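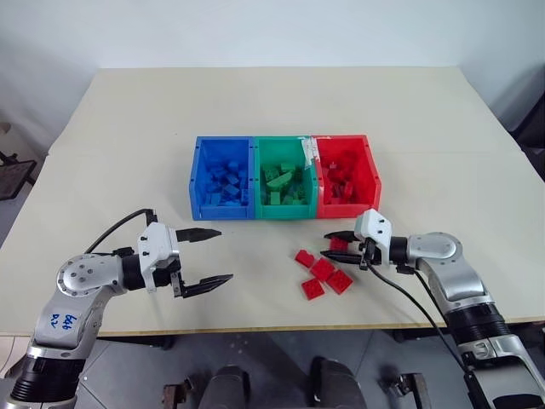 What does the Celtlow toy library lend, and to whom?

Any household in Celtlow or Stuston with a child under 10 may borrow toys, puzzles and games for three weeks at a time. Membership costs nothing. The library holds 1,639 items, and last year it made 3,000 loans to 611 families.

The library's manager met us on a September morning, shortly before opening, to discuss its work. She has held the post since the service moved out of the old reading room at Stuston.

"Families come to us for the large things first," she said. "A wooden railway takes up a good deal of a small flat, and a child may want it for a fortnight and then never again."

Construction toys are among the most frequently requested items. They are lent in sets by weight, a practice adopted from the Lefèvre library, with which Celtlow has a standing exchange agreement. "We used to count every piece on return, and it took up whole afternoons. Weighing is quicker, and parents no longer worry about one lost brick."
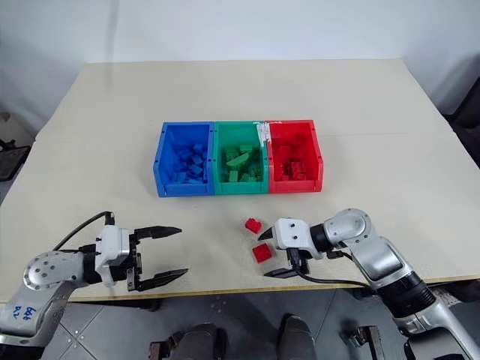 Repairs and replacements

Jigsaws with a missing piece are withdrawn and offered to schools for craft work. Board games are kept in use for as long as the rules and the main parts survive. The Jandetti fund meets the cost of replacements, and applications to it are made each spring.

The manager was frank about the limits of this arrangement. "The fund pays for toys. It does not pay for shelving or for heating, and we have had to find those sums elsewhere."
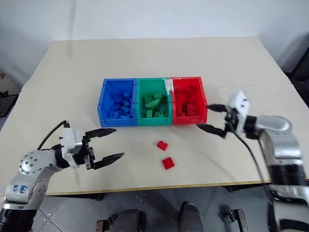 She would also like the opening hours to be longer. At present the doors close at 4 p.m., which leaves little time for parents who collect children from school in Stuston and travel back by bus. A later closing time has been requested from the council, and a reply is expected before the winter timetable is set.

Until then, items may be returned at the Stuston post office counter during its usual hours. Borrowers are asked to label each bag with their membership number.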